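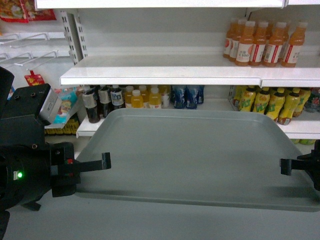

图1 浅灰色台面上的空托盘，后方为饮料货架

Flosano网站迁移项目例会纪要

日期：2025年4月21日
形式：线上
主持：Liam Coughlan（Brullorness，技术负责）
出席：Torquil Innes（Flosano，网站运营）；Brullorness前端组、内容组；Dullby主机支持代表
记录：Brullorness项目组
缺席：Flosano法务（已书面提交意见，见第四项）

一、上次纪要确认

上次纪要无异议通过。其中“测试域名加访问密码”一项已完成，“旧站全量备份”一项由Dullby执行完毕，备份文件存放于独立存储，不与生产环境共用账号。Torquil Innes要求保留备份的校验值，Dullby会后补发。

二、旧地址重定向

旧站爬取结果共1272个地址，含产品页、文章页、标签页及历史活动页。内容组已将全部地址录入对照表，每行包括旧地址、新地址、状态码和处理人。

讨论要点：
1. 产品页与文章页逐条做301跳转，不使用跳转至首页的通配规则。
2. 标签页在新站不再生成。有外部链接指向的跳至相应分类页，其余返回410。
3. 旧站地址大小写混用，新站统一小写。大小写转换在服务器层处理，不写入Lamont的跳转插件，避免出现二次跳转。
4. 带查询参数的筛选页不进入对照表，由规范链接标签指向无参数版本。
5. 有22个地址在旧站已互相循环跳转，来源为二月的一次手工修改。Torquil Innes确认这批地址可直接指向最终页面，旧规则不必保留。

前端组提出将跳转规则拆为两个文件，便于回滚。Liam Coughlan同意，文件命名沿用现有约定。

决议：对照表冻结后如需增改，须由双方各一人签字，口头通知不作为修改依据。

三、Lamont后台权限与编辑流程

Flosano方编辑人员将通过Lamont自行更新文字、图片和价格。现有角色设置过宽，普通编辑可改动模板区块。

调整如下：
1. 新增“内容编辑”角色，仅可编辑正文、摘要、图片替代文字和页面描述。
2. 地址别名字段设为只读，修改须提交工单。
3. 发布前增加预览步骤，预览链接有效期为60分钟，过期后须重新生成。
4. 移动端图片由系统自动裁切，编辑可手动指定焦点位置。Torquil Innes反映平板横屏时焦点失效，前端组已复现，原因是断点样式覆盖了内联值，修复后并入下一次测试版。

操作手册初稿已发Flosano。Torquil Innes意见：术语偏多，“规范链接”“结构化数据”等词应附简短解释；截图须使用中文界面。内容组据此修订。
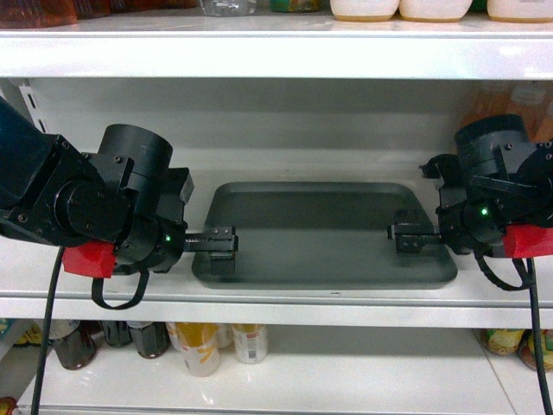
四、Cookie提示与统计代码

Flosano法务书面意见：用户作出选择之前不得加载统计脚本；“拒绝”按钮与“接受”按钮须同级显示，字号一致。

前端组说明，现测试站的统计代码写在页头模板中，先于提示组件执行，不符合上述要求。拟改为由提示组件回调触发，并删除模板内的硬编码。表单防刷脚本归入必要类，法务未提出反对，但要求在隐私页列明用途及保存期限。

决议：按法务意见修改。隐私页文字由Flosano提供，Brullorness只负责排版。

五、性能与收录

测试站首页最大内容绘制时间仍高于双方约定的目标值，主要原因为首屏字体文件未做子集化。产品列表页正常。

1. 字体改为按需分包，首屏仅预加载正文字重。
2. 首屏图片取消延迟加载，其余图片维持原设置。
3. 站点地图按内容类型拆分，仅收录返回200的地址。
4. 测试站的禁止收录标记须列入上线检查单首项，由Liam Coughlan本人核对。上线后如发现标记残留，按一级故障处理。

Torquil Innes询问上线后搜索排名是否会波动。Liam Coughlan答复：地址结构变动后短期波动属预期范围，无法承诺恢复时间；每周提供一次收录与抓取错误报告。该答复按Torquil Innes要求记入纪要。
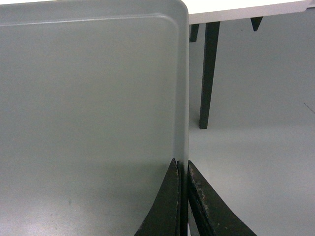 图3 浅灰色塑料托盘近景

六、上线窗口与回滚

Dullby建议切换安排在21时以后，域名解析生存时间提前调低。切换期间旧站设为只读，询价表单暂停提交并显示联系电话。

回滚条件：询价表单无法提交，或产品页批量返回错误码。满足任一条件即由Liam Coughlan决定回滚，无须另行召集会议。旧站服务器在切换后继续保留，停用时间由Flosano书面通知。

上线日期本次未定，待第二项对照表冻结后由双方邮件确认。

七、待办事项

补发备份校验值：Dullby
循环跳转地址修正：Brullorness内容组
Lamont角色调整及别名字段锁定：Brullorness前端组
平板横屏焦点问题修复：Brullorness前端组
操作手册修订：Brullorness内容组
隐私页文字定稿：Torquil Innes
统计脚本触发方式修改：Brullorness前端组
上线检查单更新：Liam Coughlan

八、其他事项

Torquil Innes提出增加英文版页面。该项不在现有合同范围内，Brullorness另行报价，本期仅在Lamont中预留语言字段。

纪要如有更正，请直接回复记录人。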